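The Blocks on My Kitchen Table
By Akinyi Mfaume

I was going to write about puzzles this month, the jigsaw kind, and then a box of blocks turned up at my house and I lost two weeks to it.
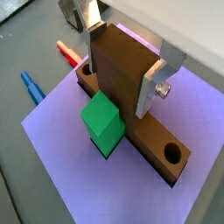 The box came from my friend Nesrin Akyol, who was clearing out her mother's hall closet in Trernness and knows I can't say no to old toys. Inside were bars with holes in them, pegs to go in the holes, and a heap of plain blocks in every color a kid could want. No lid, no instructions. I tipped the whole lot out on the table, made coffee, and figured I'd give it ten minutes (I missed dinner).

I'd forgotten how much I like a good peg! There's that tiny bit of resistance on the way in, and then it seats, and you feel it in your fingertips more than you hear it. The stepped ones are my favorites, thin at one end and thicker at the other, because you always know how far they're supposed to go. My son was less impressed. He wanted to know what it was meant to build, and I said a bridge, and he said it didn't look like a bridge, and then he sat down and built a better one.

So I started asking around. Thaddeus Oyelaran has been collecting construction toys since he was in college and keeps 143 sets in his basement, all of them on gray metal shelving. He let me handle whatever I liked. We spent most of an afternoon on the base pieces alone — a long bar lying flat, something tall standing up in the middle, and suddenly you've got a crane or a lighthouse or a very plain giraffe.

"People save the fancy parts," he told me. "Then you get a set with every wheel and no bars, and what are you going to do with that?"

He paid $800 for one set last August and won't tell me which. I have my suspicions.

My own rules are looser. I sort by shape first and color second, I work on a mat so things don't skate off onto the floor, and I keep the pegs in a muffin tin. Green blocks go wherever they want. My grandmother had a green one in the set at her place, and I used to carry it around in my coat pocket all winter, so they get special treatment.

Nesrin called last night to say she's found a second box, heavier than the first. I'm driving over on Saturday's errands run with the muffin tin already in the car.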